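Torkarine open day: notes on hand-held grippers
Posted July 24, 2021

Torkarine opened its workshop to visitors this week, and I took the afternoon off to go. I had been there once before, in March, when the whole visit was a slide deck and a look through a window at an arm that was switched off for maintenance. The program was better this time. There were two stations: a fixed cell that sorts small parts, and a data collection area where people do household tasks by hand with a gripper tool. I spent 20 minutes at the first and the rest of the afternoon at the second.

The sorting cell

The cell is called Nitent. It is a six-axis arm with a parallel gripper, an overhead depth camera and a tray of mixed plastic fittings. It picks a fitting, turns it over in front of a second camera if the orientation is unclear, and drops it into one of the bins. The cycle was slow while I watched, and the engineer running it said so before anyone asked. Most of the time goes into the second look. They tried skipping it when the classifier was confident, and the misplaced parts cost more than the time saved.

The failure I saw was a familiar one. Two fittings had locked together, the gripper lifted both, and the weight check at the wrist rejected the pick. The arm put them back in the same spot and tried again. On the third attempt it shook them over the tray, which separated them. The shake is a hard-coded motion. I asked if they planned to learn it and the answer was no, it works.

The hand-held station

The second station belongs to a project named Hakis. No arm is involved. The operator holds a gripper with its own wide-angle camera and does the task directly: pick up a cup, move a cloth, close a drawer. The recorded motion and video are then used to train a policy for an arm that carries the same fingers. The idea has been around for a while. What I wanted to see was the hardware, and how they deal with tracking in an ordinary room.

The body of the tool is pale grey plastic, with a black rubber finger pad in a V shape. The inside of the V is ribbed, and a round object should center itself in the notch without much care from the operator. I tried it on a marker pen and on a mug handle. The pen was easy. The handle took several attempts, mainly because my wrist wanted to come in at an angle that the V does not like. An operator who does this all day presumably stops noticing. The tool is also heavier at the front than I expected, and my forearm knew about it after a few minutes.

For tracking they use visual odometry from the gripper camera, plus printed marker boards placed in the room. I asked what happens when the board is out of view. The pose estimate drifts, slowly if there is texture to work with and quickly if there is not, and the session is corrected when the board comes back. Smooth white walls are a poor background for this and brick is a good one. Episodes with too much drift are thrown out by a script. They had recorded 527 episodes for the current task set and were aiming for 2000, with up to a tenth expected to be discarded – a better ratio than I would have guessed.

Calibration is done at the start of each session and again if the tool is dropped. The procedure is to point the camera at the board, move it through a set of angles, and wait for the reprojection error to settle. The visitors' group lost interest at this point, so I got to do it myself.

The room has a white table against a curved white wall, with yellow flowers in a grey vase and a small lantern-style lamp on it, and a brick wall to the right. The marker board stands on the near side by a fan and an office chair. From the gripper camera the lens curvature is strong, and the table edge bends visibly. The software works on the fisheye image directly, with no undistortion step.

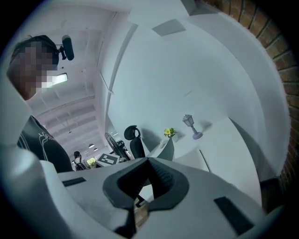

Open questions

I did not get a clear answer on how the grip force is recorded, or if it is at all. I also want to know how well the timestamps line up between the separate streams. I have written to Torkarine with both and will add the replies to this post.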